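Lollier Blade Fuse Holders and Inline Fuse Kits

Home > Electrical Parts > Fuse Protection > Inline Fuse Holders

Lollier inline holder, standard blade size
Stock status: available
Sold in bags of 5
Order code: on request from the parts desk

We sell a lot of fuse holders, and we have sent a lot of them back to where they came from. Most listings for this kind of part promise the same things: waterproof, heavy duty, pure copper, fits all vehicles. We would read any of those with one eyebrow up, including when they appear on a box we sell. What follows is what we are willing to say about the Lollier holder after stocking it since September, and what we are not.

What it is

A molded holder for one standard blade fuse, with a wire loop you cut in the middle and splice into the feed. The cap is attached by a strap so it doesn't end up under the seat. Fuses are not included. Buy fuses from a maker you trust, as a cheap fuse that refuses to blow is worse than no holder at all.

"Waterproof"

The maker's sheet says waterproof. We list it as splash resistant. The cap has a soft seal that seats well when new, but the wire exits are a plain tight fit with nothing behind them. Mount it with the wires pointing down and it should do fine under a hood. We would not put it on a boat trailer, and we won't take one back that has been on a boat trailer.

Wire gauge

Two versions are offered, and the difference matters more than the color of the plastic.

Light version: for radios, dash cameras, small lamps. 17 cents more per piece buys the heavier one, so we are not sure who this is for.
Heavy version: thicker strands, better grip on the fuse blades. This is the one we reorder.

Neither version should be picked from the rating printed on the bag. Work out what your accessory draws, choose the fuse to protect the wire, then check that the holder is rated above that. If a seller tells you one holder covers every job on a truck, ask to see the test report. We asked three suppliers. Fudier sent us one, for a different part.

How it compares

Fudier: tighter cap, thinner wire. The strap broke on several of our samples.
Fekete: well made, and priced like it. Worth it if the holder will be hard to reach later.
Zirnine: we dropped this line. The contacts varied too much from bag to bag.
Lollier: middle of the road on price, steady from one shipment to the next so far.

"So far" means one year's worth of orders at most, and less for the heavy version. Ask us again later.

Fitting notes

1. Disconnect the battery, negative side first.
2. Place the holder as close to the power source as you can. A fuse at the far end of a long wire leaves most of that wire unprotected.
3. Cut the loop, strip both ends, and crimp with a proper tool. Pliers are not a proper tool.
4. Cover each splice with heat shrink. Tape lets go in hot weather.
5. Secure the holder so that it can't swing or rub. Leave room to get the cap off. 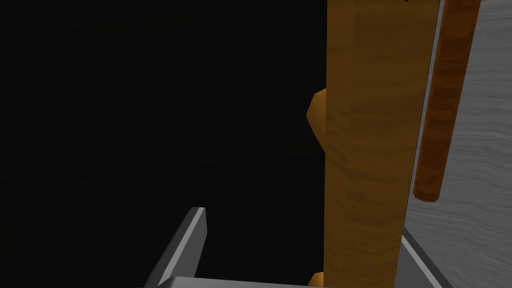
Ordering and returns

Minimum order is one bag. Trade price starts at 8 bags, mixed versions allowed. Unopened bags can come back within 90 days for a refund, less shipping. Opened bags can come back if a part is faulty, and we do look at it before we argue. Cut wires are yours to keep.

We don't offer custom logos on these. The maker does, but the wait is long and the print rubs off.

Page last checked: November 2018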